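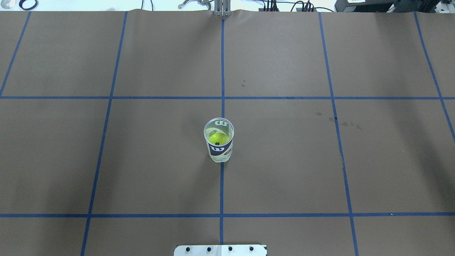

Brown paper and blue masking tape grid, with a clear tennis ball can standing on the central line.

Marking out a table with paper and tape

A taped grid gives a table fixed positions without marking the surface itself. The method below is the one used at Fundus for laying out small items before they are listed and stored. It takes one sheet of paper and a roll of tape, and comes off cleanly.

What you need

Matte brown paper, wide enough to cover the working area
Blue masking tape
Tape measure, straight edge, pencil
Scissors

Covering the table

Clear the table and wipe it down. Unroll the paper with the curl facing downwards and leave it flat for 2 hours. Smooth it from the middle outwards and tape the underside at the corners. Slight wrinkles near an edge do no harm. A ridge inside a cell should be worked out by hand before any line goes down, as tall, narrow items will lean on it.

Use matte paper. Glossy wrapping shows reflections from overhead lamps and makes pencil marks hard to read.

Laying the lines

Measure the paper and mark the centre at the front and back edges. Lay the central line first, then work outwards to each side. Mark both ends of every line before cutting the tape. Fix one end, pull the strip just taut, lower it onto the marks and press along its length. Tape that has been stretched will creep back and lift the paper.

Put the cross lines down last, over the others. Check the corners with a set square. An error of up to 3 mm can be left.

Placing items

Decide whether an item goes inside a cell or on a line, and keep to it for the whole list. Open containers, such as a tennis ball can, stand upright on their base. Where a label wraps round the container, turn its main emblem to the front. At Plorkdale, Gerardo Policarpio centres single items on a line and keeps the cells for groups.

Replacing the sheet

Change the paper when the tape edges begin to curl. In July, with the windows open, check them each morning.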